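Bed-making and bedding care: what I picked up at the Nurkton open day

January 2020

The Sisay housekeeping and robotics workshop in Nurkton opened its doors to the public last month and I went along with Lorraine Stubbs, who used to run the linen room at a motel. The workshop is teaching machines to handle bedding. To do that they have people make beds over and over with a gripper held in the hand, and the recordings go to the programmers.

I went to see the robots and came home with a page of notes on blankets. When you have to make a bed with two fingers you find out quickly which habits help and which ones waste time. I've tried most of these at home since, and I've said so where I haven't.

## Before you start

**Clear the bed down one side.** Isla Harawira, who ran the demonstration, put everything that wasn't the bottom sheet on a chair before she touched a corner. I used to shove the comforter to the foot of the bed and work around it. It slides off, you pick it up, it slides off again. A chair or a laundry basket fixes that.

**Pull the bed off the wall if you can.** A hand's width is enough. The workshop had a couple of beds hard up against the wall on purpose, because that's how people live, and they were the slowest to make. If your bed won't move, do the wall side first and the open side last.

**Put the lights on.** White sheets on a white mattress pad hide their own wrinkles. The staff had every lamp going in the middle of the day.

**Take off rings and bracelets.** Satin and sateen catch on anything. One visitor pulled a thread on a pillowcase within five minutes of arriving.

## Picking up slippery fabric

This was the part I found most useful. The gripper can't pinch with a fingertip the way you do, so it needs a good thickness of cloth to hold. Isla showed us how she goes for the fold every time. A folded edge is two layers or more, it has some stiffness, and it comes up in one piece. A single layer in the middle of a blanket just bunches.

The same goes for hands, especially sore ones. My grip isn't what it was, and lifting a blanket by its fold with the whole hand is much easier on the thumbs than pinching the hem.

1. Fold the blanket in half, then in half again, before you carry it to the bed.
2. Lay it across the middle of the mattress with the fold facing you.
3. Slide one hand under the fold and keep the other on top.
4. Lift, walk it up toward the pillows, and let it open as you go.

If the fabric is very slick, put it down on something with a bit of texture. A satiny blanket laid on a plain smooth sheet will creep. On a quilted comforter it stays where you left it, more or less.
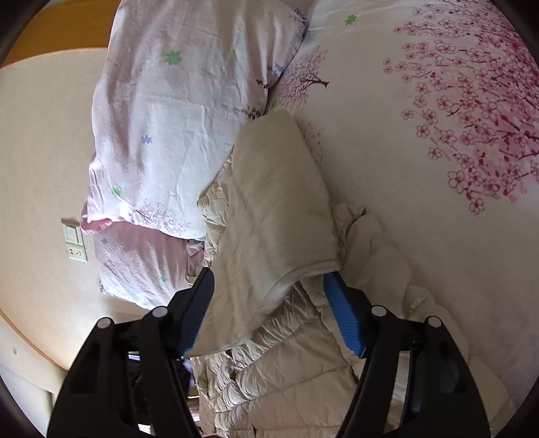 Lorraine's own rule from the motel was never to shake a blanket out over the bed. It looks efficient, but it drags the sheet underneath and sends the dust into the room. Shake it outside, fold it, bring it in and unfold it flat. I'd been shaking mine for years and have stopped.

## Quilted comforters

The channel-stitched kind gave the machines a lot of trouble, according to Chie Maruyama, who works on the software. The padding moves and the shape is different every time it's put down. A person has the same problem and just doesn't think about it.

- **Work with the channels.** Find out which way the stitching runs and pull along it. Pulling across squashes the filling into lumps.
- **Pat, don't tug.** Once it's on the bed, flatten it with an open palm from the middle out to the sides.
- **Turn it end for end** when you change the sheets. The end near your feet stays puffy and the end near your chin goes thin.
- **Dry it longer than you think.** Take it out of the dryer partway through, shake the filling loose, and put it back in. Feel along the seams for damp before it goes in the closet.

Chie said to put a couple of clean tennis balls in the dryer as well. I haven't tried it, as our dryer is noisy enough already.

## Fitted and flat sheets

Put the fitted sheet on by opposite corners – top left, bottom right, then the other two. Going around in order leaves the last corner short. Most people know this one, but I watched four adults at the open day do it the wrong way, and I was the fifth.

For a flat sheet with a print on it, lay it print side down so that the part you fold back over the blanket shows the pattern. If the print is heavier at one end, decide which end you want at the top before you tuck anything. Patterned sheets are easier to centre than plain ones. Pick one part of the design, line it up with the middle of the headboard, and work out from there.

Mark the corners of plain sheets with a stitch of coloured thread. Paora Pomare, who looks after the linen at the workshop, does all the top left corners in red. It takes ten minutes for a whole cupboard's worth and you never have to turn a sheet around again. He sews it on the inside of the hem where it won't show. I've done ours in green because that was the thread I had.

## Pillows

**Fold the pillow lengthwise to get it into the case.** Hold it folded, push it all the way to the closed end, then let go. It opens by itself and fills the corners.

**Put the open end away from the door.** It's only for looks, but it's an old hotel habit and it does make a room tidier.

**Stack two with the firmer one underneath.** If the cases don't match, put the one you like better on top and tuck the other in below.

**Wash pillowcases more often than sheets.** We do ours twice for every one change of the bed. Keep a spare pair in the bedside drawer and you'll do it without being reminded.

## Small jobs around the bed

A few things came up in conversation over tea that don't belong anywhere else.

- Wipe the light switch and the wall plate beside the bed when you change the sheets. Use a cloth that is barely damp, and never spray anything straight onto a switch or an outlet.
- Keep bedding from hanging over an outlet, particularly if there's a charger or a heater plugged in.
- A rounded headboard collects dust along the top edge. A dry sock over the hand is as good as any duster.
- Check the bolts on a wooden bed frame every June and again at New Year. Ours had worked loose at the foot and I'd been blaming the mattress for the squeak.
- Rub a candle stub along slats that creak against the rails.

## How the demonstration went

Some of you have asked about the machines themselves, so I'll put down what I remember.

The hand-held grippers were out on a bench for anyone to try. You squeeze and the two fingers close. They're awkward for the first few minutes and then they're all right. Raili Ahonen, who was showing visitors how to hold one, told us to keep the wrist loose and move from the elbow. That's good advice for making beds in general, and my shoulder was better for it the next morning.

She had us do one fold each. Mine went well until the far corner, which I dropped. Lorraine did hers in one go and then straightened mine.

They keep a tally on a whiteboard by the door. It stood at 3741 folds when we arrived, and Raili said they'd done 83 the day before. Pillowcases were listed separately, at 900. The target for satin blankets was 300 and they hadn't reached it yet, satin being the one everybody puts off.

There was also a robot arm at the back of the room, called Mirnora, that does the folding by itself. It folded a hand towel while we watched. It was slow and quite neat. It then had a go at a pillowcase and stopped halfway, and Chie reset it. She didn't seem bothered. I asked whether it could put a cover on a comforter and she said to come back in a few years.

Entry was free and there was tea and a plate of date loaf. Parking is on the street. The stairs are steep and there's no lift, so ring ahead if that's a problem, as they can bring some of the equipment down to the ground floor.

## Storing the spares

Last one, and it came from Paora's shelves. Store each set of sheets inside one of its own pillowcases. Put the folded fitted sheet, flat sheet and second pillowcase into the first one and fold the end under. Blankets go on the lowest shelf with the folds facing out, so you can lift off the one you want without disturbing the rest. Comforters go on top where nothing will squash them. Leave them out of plastic bags. An old cotton sheet tied at the corners keeps the dust off and lets the air through.

I'm doing the towels next. If anyone has a good way of keeping fitted sheets flat on a shelf, Lorraine would like to hear it, as her method and mine both end up in a ball. Leave a note at the Itley library desk and it will reach us.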